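**Desk hutch with cubbies: take the dividers out or leave them?**

*Posted by Stemard*

I picked up a grey wood-grain desk with a shelf unit built along the back edge. The unit has red inside the compartments and I like the look of it, but I'm not sure it suits how I work. I mostly have paper out on the desk, and I want somewhere to put folders flat. A folder 3 cm wider than the gap is no use to me.

I'd like to know whether the upright pieces in this sort of unit hold anything up, or if they can come out.

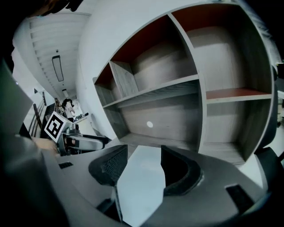 I paid 116 for it second-hand and it came with no instructions. I can't find any screw heads from the front. There is a bit of play in one of the short uprights if I push it with my thumb. Whatever goes on the top board would be light, a bag of bits and a cable at most.

**Birner**

Leave the long one alone. A divider that runs all the way to the base is nearly always carrying the shelves on both sides of it, and if you take it out the long shelf has nothing at that end.

The short ones are often just there to split the space. Check underneath first. On mine they sat on two dowels with a dab of glue, and a few taps with a rubber mallet and a block of scrap wood got them loose. You'll be left with dowel holes, so buy a small tub of filler in a matching grey.

If the top board is 800 mm or longer I would keep at least one support near the middle. Chipboard sags slowly and you don't notice until July when the books start leaning.
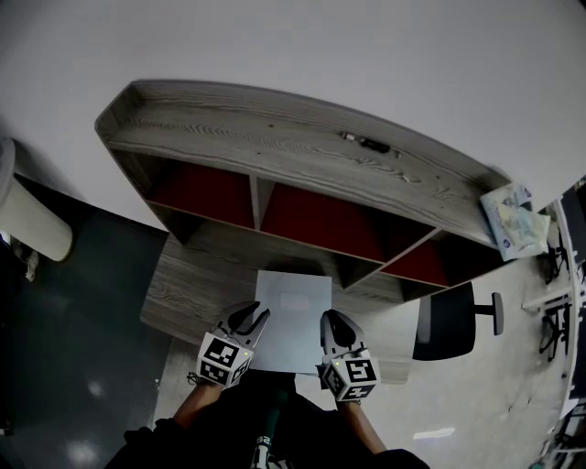 *Shelf along the back of the desk, paper in front of the cubbies.*

For flat folders you could also stand them upright in a cubby and save yourself the bother. A4 on its short edge needs 297 mm of height, so measure before you decide.

**Fenitz**

just saw it out, takes five mins

**Hầu**

Please don't saw it. The wood-grain finish chips badly and you'll see it every time you sit down.

I agree with Birner about the long divider. I'd add that the back panel matters too. If it's thin board pinned into the uprights, pull the pins out of that upright before you tap anything, or the panel will split.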